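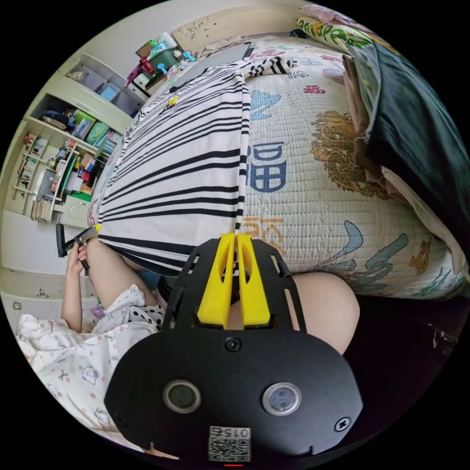
Tillmont, March

**Vomer hand-held gripper sets: what to budget for**

We get a good many letters from folks who are setting up their first folding and laundry project, and nearly all of them ask the same thing: how many sets do we need, and what will it really cost us? Well, pull up a chair, because we love this question!

A striped shirt laid out on a quilted bed is a pretty fair picture of the work. Soft cloth on a soft surface asks a lot of the fingers, so please plan on wearing some out (the yellow pair you see pinching the shirt is a spare-parts item, sold by the pair).

| Item | Price |
|---|---|
| Vomer gripper, one hand | $800 |
| Finger pair, yellow | $37 |
| Istwood carry case | $110 |

Most homes and small labs start with two grippers, one for each hand, and a few extra finger pairs in the drawer. If you're on a tight budget, skip the case for now and put that money toward fingers. Miroslava Mikuš in our parts room will happily talk you out of buying too much, and she's done it to me more than once.

Lead time is 30 days on grippers. Fingers ship from the shelf.

Need a written quote for your purchasing office? Write to Nuanchan Intarasuk on the orders desk and tell her how many people will be working at the same time, and whether you already own any of the older Bako plates, which take different screws.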